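Ten Letters, Three Plates: A Tabletop Sorting Activity
Asanka Uddin
Project report, Design for Play, Course 3043
May 27, 2018

Where this started

My first proposal for this class was a board game, and it was way too complicated. It had a spinner and two decks of cards, and when I read the rules out loud at the Jemside workshop I lost track of whose turn it was while explaining whose turn it was. My feedback sheet said "what is the one thing you like in this?" and the one thing I liked was the part where you pick up a letter and decide where it goes. So I threw out everything else and kept that.

What I ended up with is a sorting activity for the table. You put down paper, set out three plates, scatter ten small foam letters, and each letter has to end up on a plate. What the rule is for choosing the plate depends on which version you play. I made several versions and this report is mostly about which ones were fun, which ones were boring, and how much the plates and the paper mattered (a lot more than I expected!).

What I used

The letters are the small foam kind, in bright colors. I like them because they don't make a racket when you drop them, and they have enough thickness that you can get hold of the edge. I tried cardboard letters first, cut from a cereal box, and they lay so flat that people were scraping at them with their fingernails.

The plates are round. One is beige, one is pale green and one is blue. I did think about using bowls, and I even did one whole trial with bowls, but you can't see into a bowl very well from across the table, and the letters all slid to the bottom in a heap. On a plate they stay where you put them and you can read them at a glance.

The brown paper came off a roll from the Abeysekara supply room. It started as a way to keep the table clean and turned into part of the design. My table at home is white, and on white the yellow letters just vanish. On brown they show up fine, and so does every other color I own. The paper also gave me somewhere to draw. In the early trials I traced the plates in pencil so I could put them back in the same spots each time, and I stopped doing that once I realized people were treating the circles as extra places to put letters.

The versions

Version one was matching by color. Blue letters go on the blue plate, green letters go on the green plate, and anything else goes on the beige one. I thought this would be the easy warm-up and it was, for about a minute, until somebody picked up a teal letter. Is teal blue or green? I had not planned for teal. The first two people I tested with got into a proper argument about it, and it was the best part of the session. I went back and forth on whether to take the teal letter out and I'm glad I left it in.

Version two was sorting by shape. Letters with only straight lines go on one plate, letters with only curves go on another, and mixed ones go on the third. This one takes more thinking. An O is easy. A J is mean. People turned the letters over a lot, and foam letters look a little different backward, so a couple of them got sorted as things they weren't.

Version three was making words, one per plate. It flopped. Ten letters isn't enough to make three good words unless you choose the letters very carefully beforehand, and then it's a puzzle with one answer, and once you know the answer there's no reason to play again. I kept a list of letter sets that did work and I've put it in the appendix, but I wouldn't build on it.

Version four is the one I'd keep. One person makes up a secret rule and sorts a few letters without saying what the rule is. Everyone else has to guess by adding letters of their own, and the rule maker leaves each one or moves it. I got rules like "letters in my name" and "letters that look like they could roll away." It needs nothing extra and the rules came out different every single time.

Testing

I had 5 testers, all from my section or the one after it, and they each played at least two versions. Each round had a limit of 40 seconds in the first week. That was a mistake! A time limit made everyone throw letters at plates. I dropped the limit completely after that and the rounds got slower and a lot chattier, and I was happier with that.

I wrote down every placement as a line in a notebook: which letter, which plate, and whether the person changed their mind. I finished with 163 lines. Going through them took a full evening and I should have used a spreadsheet from the beginning, because my handwriting in the secret rule rounds is awful (I was trying to guess the rule too).

The thing that shows up most in the notes is changing your mind. In the color version people hardly ever moved a letter once it was down, except for the teal one. In the shape version they moved letters all the time, usually right after seeing where the next letter went. In the secret rule version the moving around basically is the game, so I didn't try to compare it.

I also noticed that people used the spaces between plates. I never said a letter had to go straight to a plate, and several testers pulled a letter toward themselves and parked it on the paper while they thought. I started telling new players that parking is allowed. It took some of the pressure off, especially for my quietest tester, who parked nearly everything and then sorted it all in one go.

Setting up the table

For a while I lined the plates up in a row, and everyone's attention went to the middle plate. Whatever the rule was, if they weren't sure, the letter landed in the middle. Spreading the plates out fixed that. I like one on the left, one on the right, and one near the front, with the loose letters scattered in between, so no plate feels like the main one.

Another small thing — don't lay the letters out neatly. When I set them in a line, people worked from one end to the other like they were doing homework. Scattered, they start with whichever one they like.

I'd also say start some rounds with a few letters already placed. An empty set of plates makes people wait for instructions. If the beige plate and the green plate already have a couple of letters each and the blue one has none, people start asking what the blue plate is for, and you're off.

What I'd do differently

I'd test with kids. All my testers were college students, and I kept saying "for ages four and up" with nothing to back it up. I've talked to the Tralteo after-school program about bringing the letters over in August, so the next set of notes might look totally different.

I'd change the plate colors too, or at least try it. Having a green plate and a blue plate means people look for a color rule even when there isn't one. In the secret rule version that made a nice trap, but in the shape version it just got in the way. Three plates all in one color would be a fair comparison and I ran out of time to do it.

And I'd write the instructions on one card. My handout grew to two pages because I kept adding answers to questions, and then people didn't read it. The Prirkix template we were given has space for six lines, and I think six lines is plenty for everything except version three, which I'm cutting anyway.

Pictures of the plates and letters
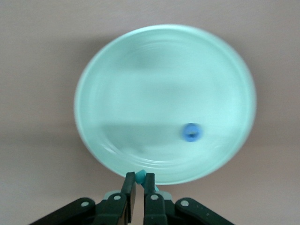
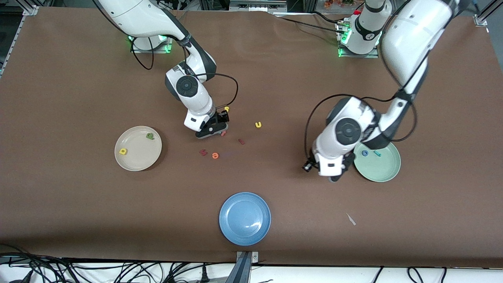
Figures 1 and 2. The pale green plate close up, then all three plates on the brown paper with the foam letters out.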